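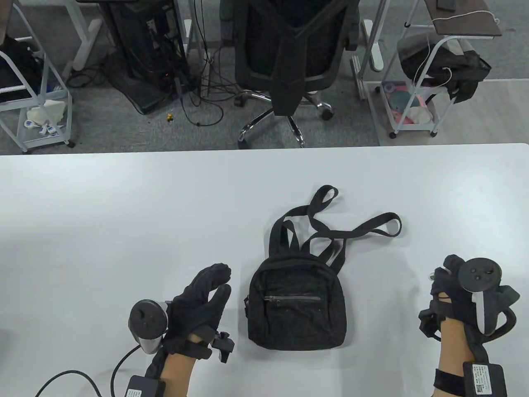
Handout 3, first picture: a small black backpack on the white table, straps up.

Packing a Small Bag: notes for the October group

Okay, so these are my talking notes cleaned up a bit, for everyone who was scribbling and missed the middle part. We start with small bags because big ones let you get away with everything (I own a huge one and it's a disgrace).

First thing, straps. Look how much room they take up when they're just left to flop around, one looping up and another heading off to the side! Before you pack, get them flat underneath the bag. Then open the main zipper all the way. I mean all the way, people always stop at halfway and then fight the opening.

Front pocket is for flat stuff only. Keys, a card, tissues. Once you stuff that pocket it pushes back into the main part and you lose the space anyway.

Now knits. A sweater is the hardest thing we'll pack this term, harder than shoes, I'd say. Our practice bag is the Parnholm, and with one thick sweater in it you've used up most of what you had. Fold the sleeves in, fold the body in thirds, press the air out with your forearms and put it in with the fold facing up. Don't roll ribbed knits (I know the Corar booklet says to roll everything, we can argue over that one in class).
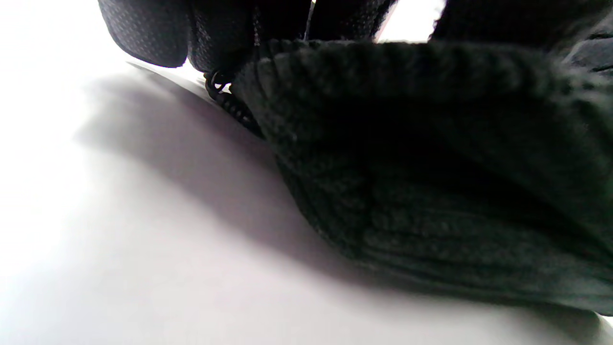

Second picture: dark ribbed knit, bunched up, with zipper teeth right along its edge.

Zipper teeth and fuzzy yarn are a bad pair. See how close they are there? Tuck the knit down and away with one hand, flat fingers, and pull the zipper with the other. Go slow around the curve, that's where I've snagged mine more than once. If it does catch, back up the zipper a little and ease the yarn out sideways. No yanking!

For next time: pack one knit and one other soft thing in a small bag, close it, then take it all out and do it again a different way. Write down which way closed easier. Page 40 in the reader has the thirds fold if you forgot it, and page 148 has the one for hoods, which we haven't done yet.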